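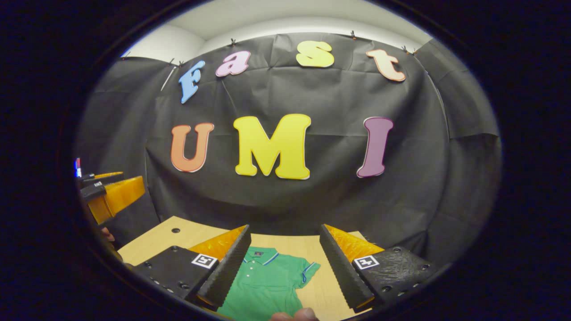

Uma polo verde na bancada, entre os dedos de uma garra manual. Foto: Dridevum

"Dobrar eu sei, o difícil foi aprender a dobrar devagar"

Rosimeire Macedo entrou na Skimar para passar camisas. Passou camisas durante anos, depois foi para a dobra, e desde julho divide o turno entre a mesa de dobra, onde trabalha com as mãos, e uma bancada onde faz o mesmo serviço com uma garra em cada mão. O que ela faz ali é gravado e serve para treinar os braços robóticos que a lavanderia industrial pretende instalar na linha de uniformes.

A Skimar lava roupa de hotéis, clínicas e redes de lojas. São 2.000 peças por turno só na linha de uniformes, quase tudo polo e jaleco. A lavagem e a secagem já são automáticas há muito tempo. A dobra continuou manual.

"Lençol tem máquina, toalha tem máquina", diz Rosimeire. "Polo não tem porque cada uma cai de um jeito. A gola vira, a manga fica por baixo. A gente arruma sem pensar."

Com a garra, é preciso pensar. Ela conta que na primeira semana terminava o dia com dor no antebraço e com a impressão de ter desaprendido o ofício. "Você quer alisar com a palma da mão e não tem palma. Tem dois dedos que abrem e fecham. Eu ficava brava. Aí a Yvette falou para eu pegar pela barra e não pela manga, e melhorou."

Yvette Nguyen é engenheira da Dridevum, a empresa contratada para o projeto. Pergunto por que não deixar a demonstração com alguém da equipe técnica. "Nós tentamos. Eu dobro mal", responde. "O braço aprende o que a pessoa faz, inclusive o erro. Se eu demoro para achar a gola, ele vai demorar também. Rosimeire olha a peça e já sabe por onde começar."

O grupo da bancada grava 700 dobras por semana. As que saem tortas são marcadas e separadas. Yvette explica que parte delas é aproveitada, desde que a operadora tenha corrigido o erro no meio do caminho.

A linha de dobra emprega 23 pessoas. Quando o projeto foi anunciado, numa reunião de fim de turno, a primeira pergunta foi sobre demissões. Keabetswe Shabalala, supervisora da linha, lembra que não tinha resposta para dar. "Eu soube na mesma semana que eles. Isso foi um erro da gerência e eu disse isso para a gerência."

O acordo assinado depois garante os postos por 2 anos e prevê adicional para quem trabalha na gravação. Keabetswe considera pouco. "Dois anos passam. Eu quero saber quem vai ser treinado para cuidar das máquinas, quem vai para a inspeção, e quero isso por escrito. Por enquanto tenho uma promessa e uma planilha."

Rosimeire tem opinião parecida, mas fala do assunto com menos pressa. Ela recebe o adicional e diz que faz diferença em casa. Também diz que algumas colegas pararam de sentar com ela no almoço. "Uma falou que eu estava ensinando a máquina a tirar o lugar dela. Eu entendo. Se eu não ensino, outra ensina, mas isso não é resposta para quem está com medo."

Ela não se incomoda com a gravação em si. A câmera fica na garra e mostra a peça e a mesa. O que pediu, e conseguiu, foi que o tempo de cada dobra na bancada não entrasse na avaliação de desempenho.

Os primeiros testes com o braço foram feitos fora da linha, com peças já descartadas pelos clientes. Ele dobra a polo, mais devagar do que qualquer pessoa do turno, e ainda se atrapalha quando a gola está virada para dentro. Yvette não arrisca data para a instalação. Keabetswe prefere assim.

"Fui ver o teste", conta Rosimeire. "Ele pega pela barra – do jeito que eu pego. Achei estranho. Fiquei um tempo olhando e voltei para a mesa, que tinha carrinho cheio me esperando."

Última atualização: 25 de outubro

Comentários (3)

Hafiz Halim
Trabalhei em lavanderia de hospital e lá a calandra nova cortou o turno da noite inteiro. Também tinha acordo. Leiam as letras pequenas.

Leitora de Tolludgate
Boa matéria. Faltou dizer de quanto é o adicional.

Yusri Halim
Concordo com a supervisora: treinamento tem que vir antes da máquina. Depois que ela chega, ninguém tem tempo.

Contato com a redação | Todos os direitos reservados | Voltar ao topo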